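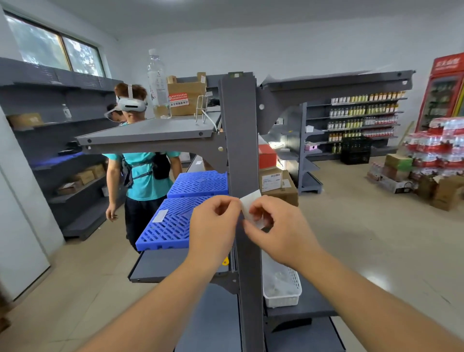

Attachment 1. Small label at the upright, done by hand with both hands.

Ticket 3154
Product: Plarnen shelf arm, mobile base
Site: Kondalcombe, small store room
Component: label handling
Severity: medium
Status: open
Opened: December 16, 2018

Summary

Label replacement job stops with fault 1114 on narrow uprights and on shelf edges with stock or mesh baskets close by. Flat test panel passes. We need to know whether this is a setup error, a known limit, or a defect. The site wants to decide if label work stays on the robot's task list or goes back to the staff permanently.

Steps to reproduce

1. Load the label roll and run the roll check. Passes.
2. Start the job "replace label, vertical post".
3. Arm reaches the post, finds the old label, lowers the blade to the top corner.
4. Blade lifts the corner in most cases. Second finger closes on it.
5. Arm pulls. The label tears, or the finger slips off and the job stops with 1114.

Expected: old label comes off whole, new label goes on in the same place.
Seen: as step 5. The job does not retry on its own. After a fault the arm parks and waits for a person to clear the post, and the person who clears it usually just finishes the label.

What we have tried

Cleaned the blade and both finger pads. No change.

Lowered the pull speed to the minimum in the menu. Fewer tears, more slips.

Changed the pull angle from straight out to nearly flat along the metal. Better on the test panel, no better on the post. My guess is that the post is too narrow for the wrist to stay flat all the way through the pull, but the log does not record wrist angle during a fault, so I can't prove it. Please add that to the log if possible.

Ran the fresh label job alone, with the old label already removed by a person. This works on the post if the post has been wiped first. It leaves a raised corner at the lower right on some labels, which a person presses down with a thumb. The arm has no step for pressing a corner down. It treats the label as finished when the roller leaves it.

Swapped the label stock. The Inberg stock has a stiffer backing and feeds better. It makes no difference to the removal.

Notes on the work itself

The attached pictures are of the manual version, for whoever picks this up and has not worked with shelf labels. In the first, the two hands have opposite edges of the label. A person does this without thinking about it: one side is held while the other is eased, and the two swap roles whenever the paper resists. The arm has one blade and one finger on a single wrist. It can hold or it can ease, and it has to guess which one the paper needs.

The second point is reach. Most posts in a store room have something beside them. A mesh basket on one side and a bracket on the other leave a person plenty of room, as a forearm will come in at a slant between them. The arm's path planner asks for 8 cm clear on both sides of the wrist, and refuses the job if it can't find that. We can lower the figure in the config file, but the manual says doing so voids the contact warranty. Is that still the case with the current firmware?

Third point, surfaces. Gray paint, gray shelf, white label works well for the camera. White label beside white plastic does not. The label finder has twice drawn its box around part of a basket and tried to peel it. No damage. Both times the stop was manual.

Shelf-edge labels

These are a separate job in the menu ("replace label, horizontal edge") and have their own trouble. The label sits low and faces the aisle, so the arm has to drop down and come back up under the lip. A person grips the lip and presses with the fingers, and the lip itself gives the hand something to work against. The arm won't touch the shelf with anything except the tool. With no support behind it, the light shelves flex when the roller pushes, the force reading goes up and down, and the job ends in 1114 again.

I asked on the last call whether the arm could brace on the shelf. The answer was that bracing was tested in November and shelved for safety review. No date given.

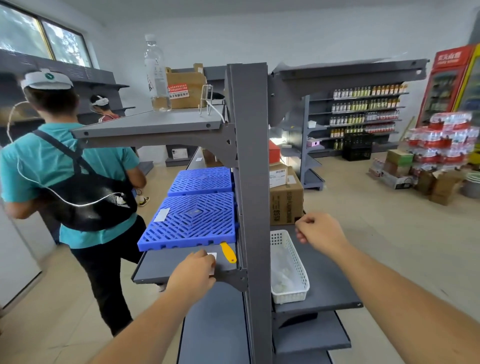 Virgil Manole: Bracing is still in review and I would not plan around it. On the fault code, 1114 covers any loss of contact during a pull or a press, so your post failures and your edge failures are probably two different faults with one number. I've asked for them to be split. On the warranty question, yes, it still applies. Leave the clearance where it is. Can you send the force traces for one post run and one edge run? The summary log isn't enough.

Reply from site

Traces uploaded for both. The edge run shows the flex clearly – the force climbs, drops, climbs again, then the stop. The post run is less clear. There is a short spike right before the slip, which could be the glue letting go unevenly.

I also have a question from the owners that I can't answer from here. They bought the arm on the understanding that it would take over small chores in the store room: labels, facing bottles forward, moving empty crates, picking bits of plastic out of baskets. Crates are fine. Bottles are fine if they stand in a single row and nothing hangs over them. Labels are as described in this ticket. Loose plastic film has never worked, as the depth camera reads straight through it. They'd like a written statement of which chores are supported today and which are planned.

Virgil Manole: I can give you the supported list. Crate moves, single-row facing, and label application on clean flat metal. Label removal is marked beta in the release notes and should have been marked beta in the menu too. That's our mistake. Film pickup was never on the list and I don't know who said it was.

Reply from site

It was in the Zawadzka demo. I'll pass the list on.

Mieczysław Wilczyńska: Adding a note from the test bench. I ran 400 removals on a flat panel and then moved to a spare post of the same width as the one in the ticket. The panel results match what we publish. On the post I get the same slip as the site, and the spike in the trace lines up with the moment the wrist leaves flat. So the guess about wrist angle was right, at least on my bench. A smaller blade holder would help. It would not help with the edge job, where the shelf is the moving part. For that you need a second point of contact, meaning a second arm or permission to lean on things.

Workaround until further notice

Staff remove old labels and wipe the metal. Robot applies new labels on flat panels only. Posts and shelf edges are done fully by hand. Disable both replace jobs in the schedule, or the arm will queue them after every price update.

Open items

– Split fault 1114 into pull and press faults (Virgil Manole)
– Record wrist angle on fault (Virgil Manole)
– Smaller blade holder, drawing and part number (Mieczysław Wilczyńska)
– Label finder confused by white mesh, sample frames to be uploaded (site)
– Press-down step for raised corners, logged as feature request

Status changed from open to waiting on vendor. Severity unchanged.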